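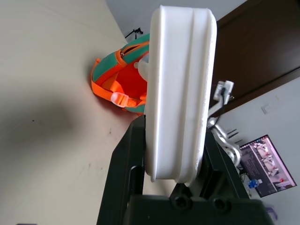 Rigid plastic containers are hollow, self-supporting vessels made of plastic, used for storing and moving liquids, powders, food, soap, small parts and most other things a household or workshop needs to keep in one place. The group takes in bottles, tubs, canisters, jerrycans, drums and lidded boxes. Bags, pouches and film are left out and have their own article. Rounded corners are common across the group, as on the large white container shown, which also has a shallow groove running lengthwise along its side and a matte, slightly textured off-white finish. Sharp corners are possible but harder to mold and quicker to crack.

Contents
Terms
History
Materials
Making
Shape and surface
Color
Closures
Use in the home
Reuse and recycling
Collecting
See also

Terms

No fixed vocabulary. "Tub" usually means wide mouth and low sides, "canister" means taller than it is wide, "jerrycan" means a built-in handle and a narrow neck. "Jar" and "bottle" depend on the neck. In trade catalogs all of them can turn up as "rigids". British and American usage differ a little, mostly over "tub" and "pot". A lidded box for shelf storage is called a bin in much of the United States, which causes trouble when ordering from abroad - a bin elsewhere is for trash.

Capacity is given in two ways. Nominal capacity is what the label says. Brimful capacity is what the thing holds right to the top edge, always more. The gap between them is called headspace or ullage. Needed for foaming liquids, for things that expand when warm, and for anyone who has to carry the container without spilling.

History

Before plastics: stoneware, glass, tinplate, wood, waxed card. Each had its problem. Stoneware heavy, glass breaks, tinplate rusts at the seam, card goes soft. Early plastics such as celluloid and Bakelite were used for small boxes and caps but were too costly or too brittle for anything big.

Polyethylene changed this. First made in usable amounts in the 1930s, as a soft low-density material, and put to wartime use as electrical insulation. Squeeze bottles followed in the 1940s. High-density polyethylene came in the 1950s, stiffer and better with heat, and at the same time polypropylene arrived. By the end of the 1960s bleach, detergent and motor oil were moving out of glass and metal in most industrial countries. Milk later, and not everywhere.

Household storage sets, the kind with matching lids, spread over the same years. Small regional molders were important in this period and are poorly recorded. Mertens, a Belgian family molder, made flour and sugar canisters in white and pale green, and its price lists are among the few that survive with drawings. Els Verbruggen's survey of the lists found 52 separate shapes, several of them differing only in the lid. The firm's molds were later sold to Setik, which kept 5 of them in use and scrapped the rest.

Materials

High-density polyethylene (HDPE). The usual choice for bottles and jerrycans holding cleaning products, oil and milk. Naturally cloudy white, waxy to the touch, tough in the cold. Resists most acids and alkalis. Poor barrier to oxygen and to some solvents, which can soak through the wall slowly and leave the sides sucked in.

Low-density polyethylene (LDPE). Softer. Squeeze bottles, flexible lids.

Polypropylene (PP). Stiffer and takes more heat, so it is used for food tubs meant to be reheated and for most screw caps. Gets brittle in a hard frost unless modified. Good hinge material, a thin strip can be bent thousands of times without breaking.

Polyethylene terephthalate (PET). Clear, glossy, good gas barrier. Drinks bottles, jars for nuts and spreads. Softens in very hot water.

Polystyrene (PS). Clear and rigid or, with rubber added, opaque and less brittle. Yogurt pots and the like. In decline.

Polycarbonate (PC). Very tough and clear. Large water cooler bottles, older baby bottles. Much less used for food since concerns over bisphenol A.

The resin can't be told by looking. Color, gloss and feel give hints and no more. The number in the triangle on the base is the normal guide, when there is one.

Making

Blow molding is used for anything with a narrow neck. A tube of hot plastic, called the parison, is let down between two halves of a mold, the mold shuts, air is blown in and the plastic is pushed out against the cold walls. Leaves a pinch line across the base and often a faint parting line up the sides. Wall thickness varies, thinnest at the corners, where the plastic has streched furthest. One more argument for rounding them.

Injection molding is used for tubs, boxes and lids. Molten plastic is forced into a closed mold under pressure. More accurate, more expensive molds, and the part needs a slight taper (draft) so it can be pushed out. The gate mark, a small rough dot, is usually in the center of the base.

Thermoforming starts with a sheet, heats it and pulls it into or over a form. Thin trays and pots.

Rotational molding is slow but suits very large pieces. Powder is tumbled in a heated mold until it coats the inside. Water tanks, kayaks, road barriers.

Cycle times range from a few seconds for a thin lid to most of an hour for a rotomolded tank.

Shape and surface

A flat panel of plastic is weak. It bows out when the container is filled and pops in and out when handled - the trade word is oil-canning. Designers deal with it by breaking the panel up: ribs, grooves, steps, a slight overall curve. A recessed groove makes the wall stiffer along its own direction and costs almost nothing in material. Grooves may also serve as a grip or a label edge, or simply be there for looks.

Beveled or rolled rims do the same job at an edge. They also protect the label area from scuffing when containers rub together in a carton.

Texture is put into the mold by etching or blasting. Matte surfaces hide scratches, flow marks and fingerprints, and are less slippery. Glossy ones clean more easily. Many molders use both on one piece. Deep textures can catch as the part comes out of the mold, so side walls tend to be smoother than tops.

Footprint matters for shipping. Round containers resist pressure best but waste space on a pallet. Square packs best but bulges. The rounded rectangle is the compromise, and most of the cupboard is made of it.

Color

White is the most common color for opaque containers, followed by natural (unpigmented) and blue. The pigment is nearly always titanium dioxide. It blocks light, which helps with vitamins, bleach and other contents that break down in daylight, and it gives a clean background for print.

Pure white is hard to keep. Most whites are tinted a little warm or a little cool on purpose, so that small differences between batches won't show. Yellowing with age has several causes: sunlight, heat, breakdown of the antioxidants in the resin, cooking grease, tobacco smoke. Antioxidant yellowing can happen in a closed warehouse with no light at all and sometimes fades again in the sun. Grease yellowing doesn't.

Xuelian Fu's storage trial at Driladdale followed 826 white lids kept in dark and lit rooms. Lids in the dark next to fresh cardboard discolored more than the ones on open shelves. Fu put it down to compounds given off by the board. Later work has mostly agreed.

Closures

Screw caps are the standard for liquids. Neck finishes are described by diameter and thread style, and caps from different makers will usually fit if both match. Snap lids for tubs, with a bead under the rim. Clip lids with hinged flaps and a silicone gasket, for food. Press-in plugs for drums.

Child-resistant caps need two movements at once, push and turn or squeeze and turn. Required by law for many medicines and household chemicals. Tamper-evident bands tear on first opening. Vented caps have a small membrane that lets gas out and keeps liquid in, used for products that slowly give off gas.

Use in the home

Kitchens, laundry areas, garages, gardens. Dry goods keep well in any tub with a decent lid. Oil and strong spices leave a smell in polyethylene and polypropylene that washing does not fully remove. Tomato sauce stains, worse if reheated in the tub.

Advice in household manuals is consistent on a few points. Don't put chemicals in a food container. Don't put food in a container that held chemicals. Keep the original label. Store lids off the tubs, or the trapped air goes stale. Hendrik Van Damme's manual adds that sets should be bought in no more than 3 sizes, a rule widely quoted and not widely followed.

Reuse and recycling

HDPE and PET are the most widely collected. PP is catching up. Colored and black plastics are worth less than natural or white, black especially because optical sorters have trouble seeing the pigment. Caps used to be taken off before collection, most programs now ask for them to be left on.

Recycled HDPE goes into pipe, crates, decking, new detergent bottles. Going back into food containers is harder, because of odors and past contents that can't be traced. Refill programs exist for detergents and dry foods. The Muvon refill program used a single returnable canister for all its products, and dropped it when the threads wore out before the bodies did.

Collecting

Small but active. Interest is mainly in complete canister sets, early squeeze bottles and anything with its original lid. Condition counts for more than age. Randi Sjöberg's price guide, last updated 1 February 2024, treats a missing lid as halving the value. Bart Peeters has argued for grading lids and bodies seperately, as is done with ceramic teapots. Fakes are rare, the originals being cheap.

See also

Blow molding
Jerrycan
Packaging
Polyethylene
Screw cap
Titanium dioxide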